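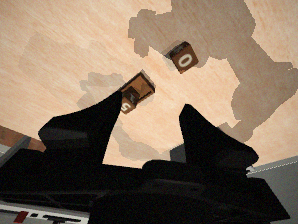
Wrist camera or joint angles only when teleoperating a simulated pick and place?

Posted by Fello
Tags: teleoperation, simulation, demonstrations, gripper

I am recording demonstrations in simulation for a small sorting task. The arm has a two-fingered gripper. Numbered wooden cubes are spawned on a table at random positions and random rotations, and the arm has to pick the one it is asked for and put it in a tray. I drive the arm with a 6 axis hand controller. Opening and closing the gripper is on the trigger.

I have 100 demonstrations recorded. A policy trained on them reaches for the right cube most of the time, but it closes the fingers early or at the wrong angle when the cube is turned well away from square. It then pushes the cube instead of gripping it. On cubes that happen to be lined up with the fingers it is fine.

Things I have checked:

Controller lag. Measured and constant, and I shift the actions to correct for it.
Friction on the finger pads. Raised it, no change.
Shadows. I render with shadows on, and they have blocky edges at the resolution I use. Turning them off made reaching slightly worse and did nothing for the grip.

The input is the wrist camera view plus joint angles. Do I need more demonstrations, or is there something wrong with the way I am giving them? I would prefer not to record another few hundred by hand if the fault is elsewhere.

Carmela Martinelli
Accepted

I would look at how you are steering before you record any more.

When people drive a gripper by remote control they tend to do all the travel first and turn the wrist at the end, often in the last few centimetres. You get a long stretch of data in which the fingers are not lined up with anything, then a very short stretch containing the whole correction. If you record at a fixed rate, that correction may be 14 steps out of several hundred. The policy learns the travel well and the turn badly. This matches what you describe, including the good results on cubes that need no turn.

What worked for us on a similar task:

Turn the wrist while still well above the table. Stop there with the fingers lined up with two opposite faces, then come straight down. Do it the same way every time.

Choose a rule for which pair of faces to grip. A cube turned by 45 degrees can be gripped two ways with equal effort, and if you choose on a whim the data holds two answers for one view. The policy may average them, and the average is a grip across the corners. We always took the turn that moved the wrist clockwise when both were equal. The direction does not matter as long as you keep to it.

Keep the pause before closing short but always present. Hold still, close, wait for the contact reading to settle, lift. If you sometimes close while still moving down, the policy will too.

Look at the wrist view during the last part of the descent. With long tapered fingers a good part of the cube can be hidden behind one of them, and the numeral may be hidden as well. If you are steering from a separate overview window, you are acting on information that the policy does not get. Steer from the wrist view alone for a few runs. If you can't do the task that way, you should add a second camera to the input.

Record 24 new demonstrations this way, all with cubes at awkward angles, and train on those alone as a test. It will be weak on reaching but you will see quickly whether the grip angle improves. If it does, throw away the old ones or cut them off before the final approach. Mixing the two styles gave us the worst results of all.

Bianchini

More data. 100 is low for random rotations. I would also randomise the table texture.

Cleltum

Agree with most of the long answer above. Two additions.

Check the frame your controller moves in. If the stick commands are in the base frame, a small wrist turn feels odd and you will put it off without noticing. Switch to the tool frame for the last part of the approach. In the Oltbridge plugin it is a setting under input mapping, and the default is base. Other packages differ.

Also check how you store rotation. If it is a single angle that wraps from 180 to minus 180, two almost identical poses can have very different numbers. Store sine and cosine, or the first two columns of the rotation matrix. This would show up only for some cube angles, so plot your failures against cube rotation before changing anything. If they bunch near one value it is the wrap. If they are spread over everything that isn't square, it is the steering.

Comment from Fello

Plotted it. Spread over everything, with a peak at 45 degrees. I was steering from the overview window and had no rule for the faces. Recording again now with the wrist view only. It is slower and I have lost a few runs on the descent, which I am deleting.

Comment from Carmela Martinelli

Keep the ones where you missed and then recovered. Delete only those that end in a failure.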